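软帽子怎么过冬

四月，索恩夫索普（Sonevthorpe）的风还很硬，街上戴帽子的人不少。Finano的门在坡道中段，门面窄，橱窗里只摆一顶帽子，隔一阵换一顶。店主Zyanya Olvera卖帽子，也修帽子，后一项如今占去她大半的时间。送来的多是布帽：棒球帽、渔夫帽、工装帽，也有说不清该归哪一类的。毡帽和草帽她也收，但会先讲明要等。

我去那里，起因是自家衣柜顶上的一只纸箱。箱子里压着我和家人这些年攒下的布帽，入冬时塞进去，开春时拿出来，每顶都走了样。帽檐翘的翘，折的折，帽冠上有一道怎么也抹不平的横印。我原以为是帽子质量不好。Olvera把它们一顶一顶拿出来看过，说料子都没问题，是放的方法不对。

她说话不快，手上一直有活。店后面那间屋子靠墙是一排架子，中间一张大桌，桌边有一台缝纫机和一块熨烫用的圆垫。圆垫是她自己缝的，外面是厚棉布，里面填锯末，塞得很紧，大小跟人的头顶差不多。她说市面上有卖的，但填的是海绵，蒸汽一上去就软，压不出弧度。

软帽怕什么，各人说法不一。有人说怕晒，有人说怕水。在Olvera这里，排第一位的是怕压，第二位是怕汗。晒会掉色，水会缩，但掉色和缩水都慢，压一个冬天就能看出来，汗留一个夏天也能看出来。

先说压。一顶常见的棒球帽，帽冠由六片三角形的布拼成，也有五片的，正前方是一整片。布片之间的缝份在里面，用一条窄布带包住。这些包带有两个用处，一是盖住毛边，二是撑形。帽子不戴的时候，帽冠能不能站住，前面靠衬布，两侧和后面就靠这几条带子。洗过多次以后，带子先软，帽冠跟着塌下来。塌下来以后再摞东西，折痕就落在布最薄的地方，通常是布片的中部，离缝线有一指宽的位置。

前片有硬衬的帽子不能对折，这一点很多人知道。不大有人知道的是，没有硬衬的软帽也不能随便折。Olvera的做法是把后半个帽冠往前半个里面推，推到两层贴合，像一只碗套在另一只碗里，帽檐朝外。这样折，受力的地方正好是左右两条缝线，缝线厚，压一阵也不会留印。要是左右对折，折痕就从前片正中穿过去，连帽檐一起弯。旅行箱里放几天可以，放一个季节，帽檐里的那块芯板就记住了。

芯板的材料也影响放法。老一些的帽子里面是纸板，一湿就分层，干了以后鼓包，救不回来，只能拆开换。后来的多用塑料片，不怕水，怕热。她见过有人把帽子放在汽车后窗下面，帽檐卷成瓦片的样子。塑料芯可以用热水再弯回来，水不要开，手能伸进去的温度就行，泡一会儿，擦干，用两只手从两边往下压，扣在一只罐子上等它凉透。她用的是装豆子的铁罐，直径合适。

汗的问题更琐碎。帽圈内侧那一圈布叫吸汗带，一般是棉的，里面夹一层薄绵或者无纺布。汗干了以后盐和油留在夹层里，外面看只是颜色深一点。等到白色的盐渍从帽冠外面透出来，里面已经积了很久。收起来之前没有洗，一个冬天过后这一圈会发硬，黄印固定在布上，再洗就只能洗淡。

店里的帮手Yareli Nava专管洗。她洗帽子从不整顶往水里扔，先把吸汗带翻出来，用湿布打湿，抹一种叫Moya的块皂，拿旧牙刷顺着一个方向刷。放上一刻钟，再刷一遍，用清水擦。多数帽子到这一步就够了。帽冠脏的才整顶下水，水是凉的，按压，不拧。她不赞成用洗碗机洗帽子，虽然网上一直有人这么教。洗碗机里的水太热，洗涤剂也太碱，深色的布两回就发白。

“绿色最麻烦。”Nava说。她指的是那种偏灰的绿，军绿往灰里走一点。这种颜色通常由几种染料配成，各掉各的，晒过以后有的发黄，有的发蓝。一批帽子买来时颜色一样，各人戴一阵再放到一起，很少还能对得上。她会把同一批的放在一处洗，一处晾，能拖慢一些。 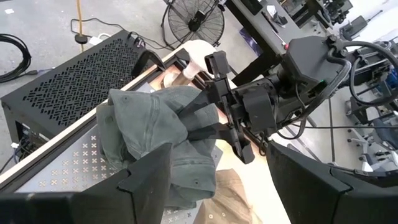
气眼是Olvera修帽子时最先看的地方。布帽帽冠上的小圆孔，用来透气，有锁边的，也有打金属圈的。锁边的气眼是用线绕着孔密密缝一圈，线松了，孔就变大，边上的布开始脱丝；金属圈的不脱丝，但会生锈，锈水顺着布往下走，留下一道褐色。帽子软塌塌地堆成一堆的时候，气眼是辨认布片的好办法。像木桌上那堆灰绿色的软帽，布层叠着布层，一眼分不出哪片是哪片，先找到缝线，再找缝线旁边的小孔，就知道翻出来的是帽冠上的一片，帽子该往哪个方向撑开也就有数了。挨着的那顶棕褐色帽子更好认，两个浅色气眼并排，布面虽然皱，帽顶还是圆的。Olvera说，只要顶还是圆的，皱都好办，用蒸汽就能解决；要是顶上出了尖，或者塌成一个平台，就得套在圆垫上重新定形。

定形的步骤她演示了一遍。帽冠翻到外面，套紧，不能有一处悬空。隔一层湿棉布，熨斗放上去停住，抬起来，再换下一处，中间不拖动。拖动会把缝线带歪。六片布烫完，不马上取，让它在垫子上凉。她通常早上八点前开始做这一项，做到客人上门为止，帽子就留在垫子上，下午再收。急着取的客人她会劝一句，劝不动也就给了，自己心里清楚那顶帽子过一阵还会回来。

帽顶正中的那粒包布扣，也有讲究。它盖住六条缝线交会的地方，下面的布叠了好多层，很厚。扣子掉了不影响戴，但缝线会从那里开始散。补扣子要用两片式的铁扣，外片包布，内片带脚，从里面弯过来扣死。布最好从帽子自身取，吸汗带背面一般有多余的一小条可以剪。她有一只铁盒，专放从报废的帽子上拆下来的扣子，按颜色分，绿的、褐的、藏青的，白的最少，因为白扣子拆下来多半已经黄了。

我问她店里现在存着多少顶帽子。她翻开一本横格本，上面有数：架上250顶，其中54顶是等人来取的，剩下的是她的货和各处收来的旧帽。旧帽收来不一定卖，有些是为了拆料。同样颜色的布很难买到新的，褪了色的布要用褪了色的布来补，新布补上去像贴了一块膏药。

等人来取的那些单放一架，每顶里面塞一团无字的白纸。她不用报纸，油墨会沾到浅色的吸汗带上。纸团揉松，塞到帽冠自己站起来就停，塞太满会把缝线撑开。帽子外面别一张纸条，写名字和修了哪里，别针穿在后面的调节带上，不穿布。有一张纸条上写着Jaqueline Maldonado，下面一行字：左后气眼重锁，内带换新，帽檐不动。

Maldonado后来我见到了。她在镇子北边的苗圃干活，那顶帽子戴了很多年，帽檐前沿磨得露出了芯板的边。Olvera原本想给帽檐包一道边，她没同意。她说那一处她每天拿手捏着戴帽、摘帽，包上边会觉得厚。她家里还有几顶新的，一直没戴，问起来，她说新的太挺，风一来就掀。苗圃里风大，软帽压得住。

苗圃的人对帽子的用法很实在。帽子脱下来，随手装种子袋的标签、扎绳、剪刀套，甚至装过小番茄。软帽能塞进后裤兜，硬前片的不行，所以他们只要软的。领新帽子时，大家先放水里泡一遍，晾到半干就戴上，让它顺着自己的头干。Maldonado说这个办法是同事Berenice Zavala教的，Zavala现在调去管仓库，仓库里的工作帽归她收发。

Zavala管帽子的方法，跟Olvera有一处相反。Olvera主张一顶一顶分开放，Zavala说仓库没有那么多地方，只能摞。她把帽子按同一方向套起来，帽檐对帽檐，八顶一摞，横着放进木格，不竖着叠。竖着叠，最下面的那顶承重；横着放，重量落在格子的底板上，每顶只受一点侧面的力。八顶是试出来的，再多中间的就会拱起来。木格的前面钉一条矮挡板，免得整摞滑出来。

她也承认，横着放并不能解决所有问题。刚从地里收回来的帽子是皱的，有的还潮着，堆在桌上像一堆抹布，这时候没法套。她的规矩是当天收当天理，先把帽冠一顶一顶撑开，颜色不同的分到两边，再看吸汗带。湿的挂起来，干的上摞。绳子上挂帽子，夹子夹后面的调节带，不夹帽檐，夹帽檐会留两个牙印。没有调节带的渔夫帽就倒扣在木桩上，木桩的头削圆，裹一块旧毛巾。

我把这些话带回给Olvera，她听完没有反对，只问木格有没有铺纸。我说没注意。她说木头会出油，浅色帽子靠久了会染上一道，铺一层棉布最好，没有棉布铺白纸也行，半年换一次。后来我打电话问Zavala，她说铺了，铺的是旧床单。

家里存帽子，条件介于店和仓库之间。地方比仓库还小，数量又没有店里多。Olvera给客人的建议大致是这样的：常戴的挂着，挂钩要粗，细钩会在帽冠后面顶出一个包；换季的洗过、晾透，按碗套碗的方法叠，装布袋，放在柜子里中间的一层。顶层热，底层潮。布袋里可以放一小块雪松木，不放樟脑，樟脑的味道进了吸汗带很难散。真空压缩袋不要用，她说起这个时语气重了一些。有一年开春，送来的帽子里一大半都是从压缩袋里出来的，芯板断了好几顶。

纸箱也可以用，要浅的，高度刚够一顶帽子站着。深箱子的问题在于总想往上再放一层。我那只箱子就是深的，冬天的时候，我在帽子上面又放了两条毯子。

关于什么时候该扔，各人看法差得更远。Nava认为吸汗带可以换，扣子可以换，芯板可以换，帽冠的布薄到透光就该扔了。她会把帽子举到窗前看，布片中间有一块比别处亮，就是快破了。Olvera会在里面再衬一层薄布，接着戴。她手上有一顶棕褐色的，前后衬了三回，外面原来的布只剩一层纱，仍旧有人来取。那位客人叫Marisol Zamudio，是退休的测绘员，从前在野外的时候一直戴它。

Zamudio来取帽子那天下午我正好在。她把帽子翻过来看里面，用拇指沿着缝线摸了一圈，又翻回去，套在拳头上转。她问气眼为什么比以前小。Olvera说重新锁过边，新线紧，戴一阵会松开一点。Zamudio说以前下雨，水会从气眼往里渗，她就拿蜂蜡在孔边上擦一圈，现在城里走动，用不着了。她付了钱，把帽子戴上，出门时风正从坡下往上吹，她用手按了一下帽檐。

修一顶帽子收多少钱，Olvera没有固定的价目。锁一个气眼很便宜，换内带贵一些，换芯板最贵，因为要沿着帽檐边上的明线一针一针拆开，再照原来的针孔缝回去。明线有几道就缝几道，缝纫机走不了最里面的那一道，靠帽冠太近，得手缝。她用一种叫Zundevex的锭子线，绿色有好几个色号，没有一个跟洗旧了的灰绿完全对得上，她就把两股不同的绿并在一起用，离远一点看差不多。

我的那箱帽子，她留下四顶，其余的让我自己回去弄。留下的四顶都是帽檐有问题的。剩下的那些，我照她教的隔着湿布用熨斗压，家里没有圆垫，用一只倒扣的汤碗包上毛巾代替。碗太滑，毛巾老是跑，后来用橡皮筋箍住才好。前片的横印第一遍淡了一半，第二遍还剩一点，凑近了能看见。有一顶浅灰的，我熨斗停得太久，布面起了亮光，Nava在电话里说拿白醋兑水，蘸湿棉布盖上去再蒸一次，我还没有试。

纸箱我裁矮了，边上多出来的纸板没有扔，垫在衣柜底层。帽子洗完晾在浴室的横杆上，夹的是后面的调节带。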